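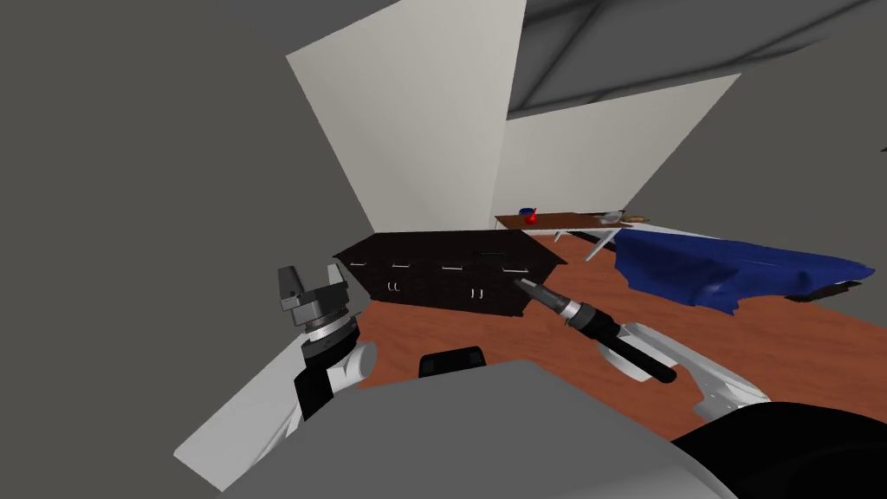

Two white arms and a cabinet, computer rendering

Home | About Us | Classes | Gallery | Visit
Search this site Go
September - by Remo Mayrhofer

About the Sutter Children's Art Room

We opened on Desambridge Lane with 2 borrowed easels and a great deal of newspaper on the floor, and I still can't quite believe how many families have found us over the years! These days 22 children come along after school, the youngest in kindergarten and the oldest in fifth grade, and they paint, print, weave and (their favorite) get up to their elbows in clay. Ms. Eker teaches drawing and color, and I look after the kiln and most of the glazing - though the fifth graders would tell you they could run it without me.
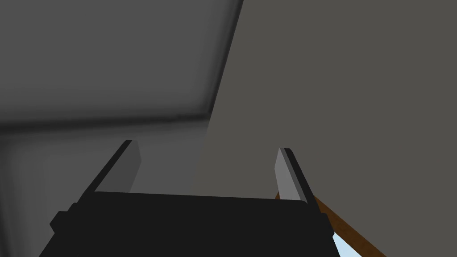
What we make

Every fall begins with leaf prints, and then we move on to pinch pots, paper puppets and the big Jisau mural, which has grown by one panel a year and now has 19 of them along the hallway. Children keep a sketchbook from their first day, and we never grade it. Parents are welcome to stay and draw too - there is always a spare apron by the sink.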